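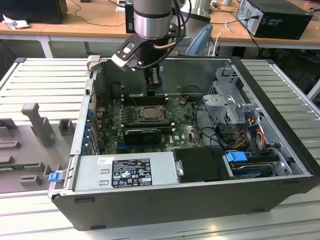
Are the Wuvside moulded-stud boots good enough for a full season of Sunday league football?
For a wide foot and a soft pitch I would say they are, but on hard ground in spring I would wear something else.

I bought my pair in October, before our away match at Sturnport, and I have used them in training and in matches until the end of the season. I play right back for Tavdale reserves, so I run a lot and I shoot very little. Please read my opinion with this in mind.

The fit is the best part. I usually take half a size more than my normal shoe, and with these it was not necessary. The front is wide and the heel holds well, also when you turn quickly. I had one small blister after the first Thursday training and then no more. Our left back, Nahom Wako, has a narrow foot and he had to wear two pairs of socks, so try them on in a shop if you can.

The upper is synthetic and rather thick. You lose a little feeling when you control a long ball, but it does not hurt so much when somebody steps on you. I gave them 4 out of 5 for comfort and 3 out of 5 for touch.

The studs hold very well in mud. I slipped only once, and it was on the penalty spot, where there was no grass left at all. When the ground became hard in April, I could feel each stud under my foot after one hour, and I went back to my old boots for the last three matches.

One complaint — the laces are much too long. I tie them twice around the boot and still they come open. Modupe Mohammed, our captain, cut hers and burned the ends with a lighter, and I have now done the same.

The stitching near the left toe has started to open a little. I wrote to the shop and they offered me a discount on the next pair, but I would have preferred a repair.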